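Clenley CT50 Bench Scale review

I bought the Clenley CT50 in January to replace a spring scale that had drifted badly. It has been in use at our food co-op's packing room since then, mostly for splitting bulk dry goods into smaller bags. The short version is that it is a decent scale with a poor manual and one annoying button.

What you get

The box holds the scale, a removable steel pan, a mains adapter, a spare fuse and a folded sheet of instructions. No batteries. The battery door is underneath and needs a small screwdriver, so if you plan to run it away from a socket, do that job before you put it on the bench. It takes 4 D cells. I have only run it from batteries at a market stall, and it lasted the whole morning without the low battery light coming on.

The feet screw in and out for levelling and there is a bubble at the back left corner. Our bench slopes towards the sink, and it took a few minutes with a torch to get the bubble in the middle. I would have liked it at the front.

In use

It switches on in four seconds and settles quickly. With a bag placed gently the reading stops moving almost at once. If you drop the bag on, it hunts up and down for a bit before it makes up its mind. Tegan Mudgway does most of our rice and she is quicker on this than she was on the old Gerlach, mainly because the figures are large enough to read while she is pouring.

The tare works as you would expect. Put the tub on, press, pour. What I don't like is that the tare button sits right beside the unit button and they are the same shape and colour. I have switched to pounds in the middle of a run more than once. Flynn Trevaskis put a square of red tape on the tare button in the first week and it has stayed there.

I checked it against our test weights on the day it arrived and again after 400 bags. Both times it read true at the low end. At the top end it was one division out the second time, and a recalibration fixed that. The steps for recalibrating are in the manual but in the wrong order. You have to hold the unit button before you switch on — the sheet tells you to switch on first, and nothing happens.

Full bags and awkward shapes

The pan is 36 cm across. That suits tubs and trays. Big soft bags are harder, as they slump over the sides and can touch the display housing, and then the reading is wrong. A plastic crate on the pan, tared off, cures it. The Citach we tried on loan had a wider pan and didn't need the crate, but its display was dim and it cost a good deal more.

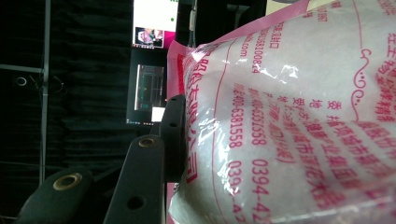 Printed plastic bag with white, granular-looking contents.

Cleaning

The pan lifts off and goes in the sink. The keypad is sealed and wipes down well. Fine flour gets into the gap under the pan supports and you need a soft brush for it. Don't use an air line, the manual is clear on that at least.

Problems

The adapter lead is short. Ours reaches the socket only if the scale sits at one end of the bench. The auto-off is set too quick from new and will clear your tare if you stop to answer the door. It can be turned off in the settings, under F4.

I emailed Trinell, the shop I bought it from, about the manual. Rochelle Kereama replied the next morning with a corrected sheet as an attachment, and we have that taped inside the cupboard door.

Rating: four out of five. I would buy it again, with a longer lead.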